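Nadden Community Help > Home and Garden > Gadgets

Can a machine do the potting bench and the washing-up yet?

Asked October 2018

I run a small plant stall in Plestcombe and my wrists are going. It's dull work: sweep the spilt soil, put the gloves away, shift pots, rinse cups. A chap at a trade fair told me a robot arm could take all this on for 1,475 pounds. Is he having me on? I've got 200 put by and would need to borrow the rest.

3 answers

Okora
Keep your money. An arm that picks up the same box 100 times in the same spot is old hat. Your bench is different every five minutes. A knitted glove flops whichever way it's grabbed, a dustpan lying flat gives you very little to get hold of, and a succulent drops its leaves if you so much as look at it. Ask him to show you the thing doing your jobs, with your stuff, while he keeps his hands in his pockets. Ask what happens when you move the pot a foot to the left as well. I did that at a demo in June and got a lot of talk about software updates.

plestcombe_pete
get a robot hoover mines great

Mamani
Pete, a hoover won't lift a plant pot. I agree with Okora mostly, though I wouldn't say never. Cups are the easier end of it, being stiff and round, but it still has to find the rim and not squash it. Sweeping up crumbs of soil round a saucer I'd put years off. Spend some of the 200 on a long-handled brush and lighter pots.

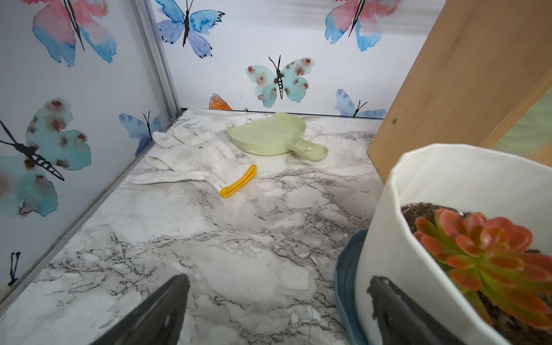
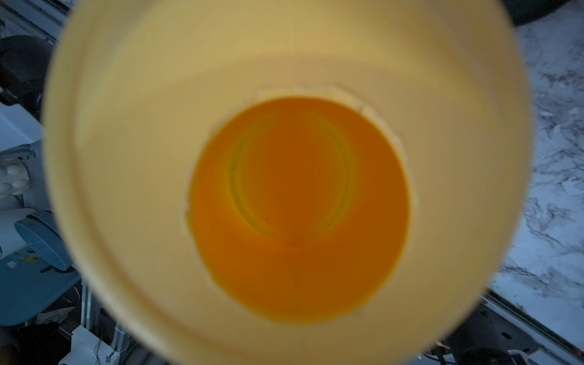

Glove, dustpan and succulent in the first, yellow cup from directly above in the second.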